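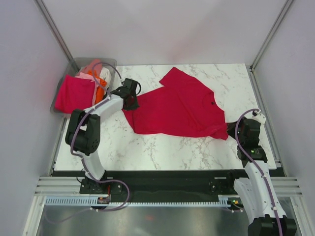 3 August 2022

We are most of the way through the folding project now and I said I would write something up before the final demo, so this is it. It's long and probably only useful to the other people in the club and whoever takes the unit next year.

The task for our group is laundry. Each group in the robotics club picked a household job in May, and by the time our turn came the dishes and the table setting had gone. We got shirts. The rules are simple enough. The arms start in the rest position, the clothes start in the bin, and at the end there has to be a folded shirt on the table. Points come off for anything that lands on the floor and for any time a person has to reach in.

The course code calls it the Randel task, after the building it was first run in, and people still call it that even though we have moved to a different lab. The other names you'll see in our folders are Skusach, which is our recording software, and Szalai, which is the training script. Saletov is the shared computer in the corner. If Saletov is slow, check whether the vision group has left a job running before you restart anything.

We record everything by hand first. One person drives both arms through the whole job and the software saves the joint positions and the video together. As of this morning we have 1,926 recordings that passed checking. We made 2,457 in total, so a fair chunk went in the discard folder. Most of those were our own fault. In the early weeks we would drop a sleeve, pick it up again, finish the fold and keep the recording, and then the trained version learned to drop the sleeve as well. We went back through and threw all of those out, which took most of a week of evenings.

T-shirts are harder than I thought they would be. A towel is a rectangle and stays one however you pick it up. A shirt has a neck and sleeves, and when it comes out of the bin it could be inside out, twisted or rolled up around something else. The stage that takes the longest is getting it flat. Both grippers need to have hold of it at places that are useful, and a lot of the time one of them has grabbed a big handful from the middle. If you pull then, you just get a tighter twist. It works better to let go with one side, drag the shirt a little along the table and take a new grip closer to a corner.

Sleeves are the other problem. A sleeve that is flipped the wrong way will get folded into the shirt like that, and the result is lumpy on one side. Our first plan was to ignore it and fold anyway. The judges at the practice round did not ignore it, so now there is an extra step where one arm holds and the other pulls the sleeve out. It adds time but the folds look a lot better.

Colour mattered more than we expected too. Bright shirts are easy to see against the white tabletop. White ones are not, and with the marble pattern the edges can get lost in the grey veins. We talked about covering the table in something dark, but the rules say the surface stays as supplied. What we did was record more with the white clothes, and it's improved, though I wouldn't want to get one in the first round.

A few notes for next year's group:

Leave slack in the cables. We had ours too tight at the start and the arm would stop short when it reached for the far side. Move each arm through its full range by hand, with the power off, before you tie anything down.

Check the bolts on the bases every time you start. Ours worked loose once and the whole day's recordings were slightly off. We didn't notice until the training was done.

Name your files properly. I know everyone says it. We had two folders called final and one called final new, and the good data was in none of them.

Take turns driving. After an hour you get sloppy, and the sloppy recordings are the ones that teach bad habits. We settled on half an hour each and then swapped.

The current score on our own test is 2 good folds out of 4 tries, starting from a shirt in the bin. If we start with the shirt already flat it gets nearly all of them, so the folding itself is fine and the remaining work is in the picking up and spreading out. I'd like to get that to three before the demo. The plan for the rest of the break is more recordings of messy starts, and one more long training run if we can book the computer overnight.

I'll put the demo results up when we have them, along with the parts list that a couple of people asked for in the comments last time.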